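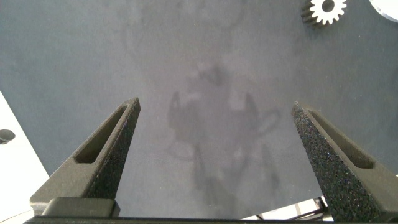
Wrist camera, fingers open, with one gear at the upper right.

I promised in my last post to write more about the gear task, and several readers of this blog asked what the problem is with it. A child can put a gear on a peg. For two arms and a learned policy it is a different matter, and I have spent most of my time at Winomus on this small piece of metal.

The task is simple to say. There is a plate with a hole in the middle and three places for gears around it. The gears have to go on the pegs, and each arm can take the gears on its own side. We teach by demonstration: a person drives the arms, we record the cameras and the joints, and a network learns to imitate. We have 116 demonstrations. I kept 20 of them out of the training to check the predictions.

My question is narrow. I want to know if the policy should see the wrist cameras all the time, or only when the gripper is near the peg. My colleague Wilson Arango believes in the first. I started with the second, because in our early runs the network was confused by the shadow of the gripper on the mat. You can see this shadow well in the wrist view, it has two prongs like the fingers themselves. When the arm moves, the shadow moves also, and it changes its shape with the height.

So I made a gate. It is one number between zero and one, which the network computes from the overhead image and the joint angles. This number is multiplied with the features of the wrist camera. Far from the plate it should be low, near a peg it should go up. I did not tell the network where the pegs are, it has to find this out from the demonstrations.

The picture that follows is the moment I care about most, with two gears on the plate, the third one at the gripper and one peg still empty.
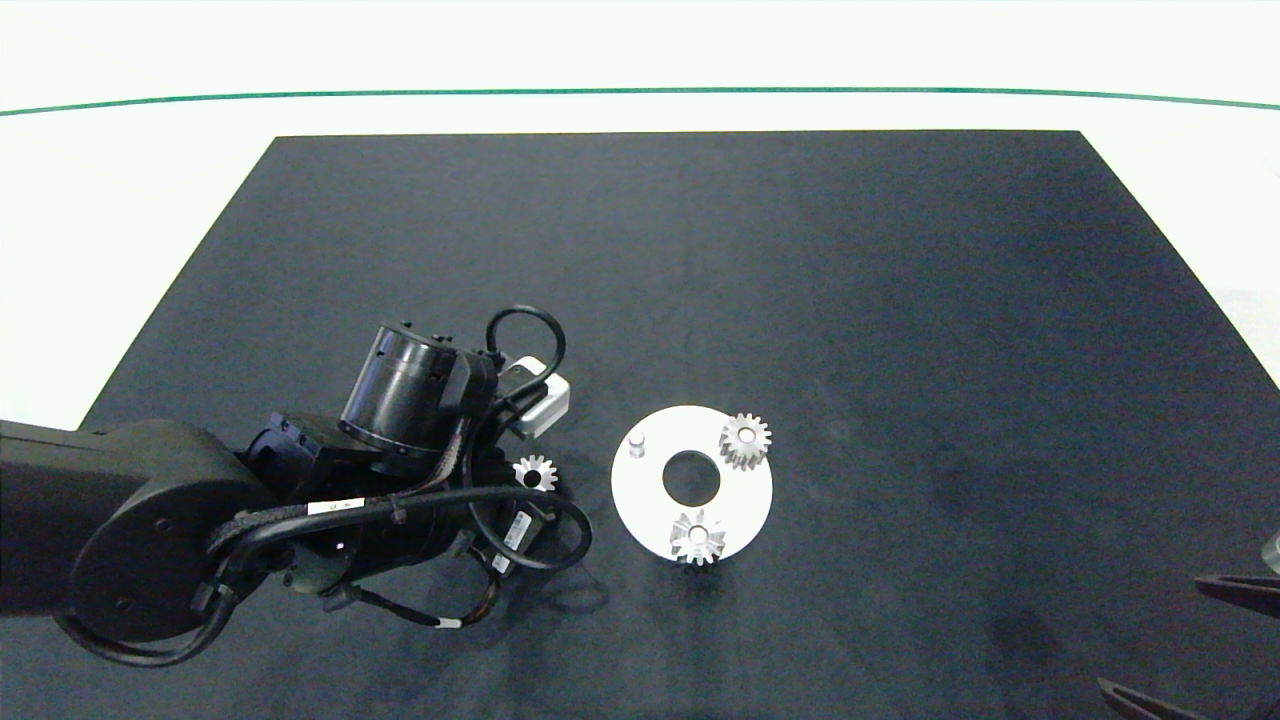 What went wrong first

The gate learned to be open always. I looked at the values for a long evening and they were almost a straight line. The reason was stupid: I had normalized the features after the gate, so the network could make any small number large again. I moved the normalization before the gate, and then the curve looked like something.

The second mistake was in the starting positions. In the demonstrations we placed the loose gears too neatly. The policy did well from these places and badly from others. We now put them down with less care, sometimes beside the plate, sometimes further away.
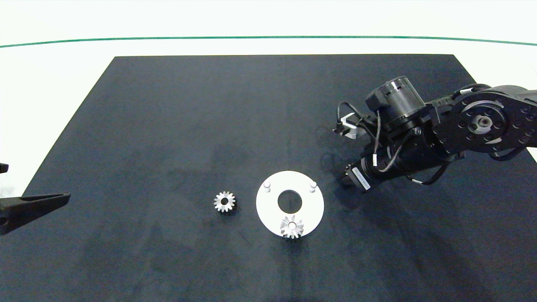 Flernemport, 26/06/2020

The long test is finished. We ran 80 trials with the gate and the same number without it, from the same starting layouts. With the gate, 22 trials failed. Without the gate the failures were more, but I found an error in how I logged some of them, so I will not print the number until I have counted again.

Most failures are at the last gear. The first two only have to go down on their pegs. The last one has less free space, and a cable of the arm can hide part of the plate from the overhead camera. In these moments the wrist view is all the policy has, and a gate that opens too late is worse than no gate. Wilson was right about this part – I told him so at lunch.

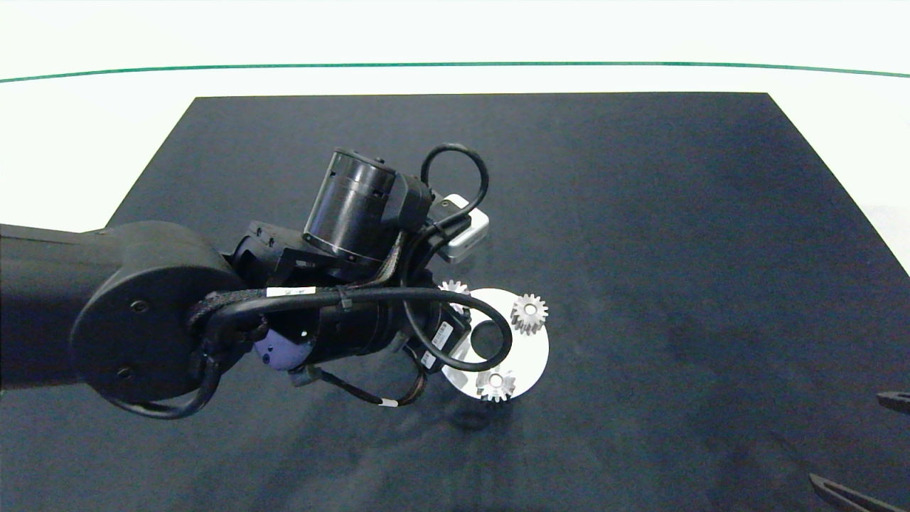
Next steps

I want to try a gate with a lower limit, so that the wrist camera is never fully closed. I also want to repeat everything with the Satano encoder, which is smaller and which Escobar, our training server, can finish in one night. If the result holds, I will write it down as a short paper in November.

The code is not clean enough to share now. If you work on something similar and want to see the gate curves, write me and I will send them.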